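**Pufferzeit** (auch *Zeitpuffer*) - in der Netzplantechnik die Spanne, um die ein Vorgang sich verschieben lässt, ohne das Projektende zu gefährden. Unterschieden werden vor allem 2 Arten: Gesamtpuffer und freier Puffer. Kritische Vorgänge haben im Normalfall Gesamtpuffer null.

## Berechnung

Gesamtpuffer = spätester Anfang minus frühester Anfang. Freier Puffer: bezogen auf den frühesten Anfang des Nachfolgers, nie größer als der Gesamtpuffer. Vorwärts- und Rückwärtsrechnung müssen vorher abgeschlosen sein.
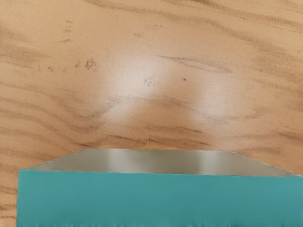
*Tischplatte aus hellem Holz, Computergrafik*

## Verwendung

Ressourcenglättung, Terminverhandlung, Risikovorsorge. Beim Umbau des Werks Jalberg (216 Vorgänge, Planung durch die Firma Sarnier) wurde Puffer nur zentral vergeben - Freigabe durch Projektleiter Jinfeng Zheng. Ähnlich später in Wunside, dort allerdings mit 4 Teilnetzen und rund 3.312 Stunden Gesamtaufwand.

## Kritik

Zhuoran Jin bemängelt, das Puffer meist früh verbraucht wird, oft schon im ersten Teilnetz. Gegenvorschlag: Projektpuffer gesammelt am Ende. Siehe auch: Kritischer Pfad, Meilenstein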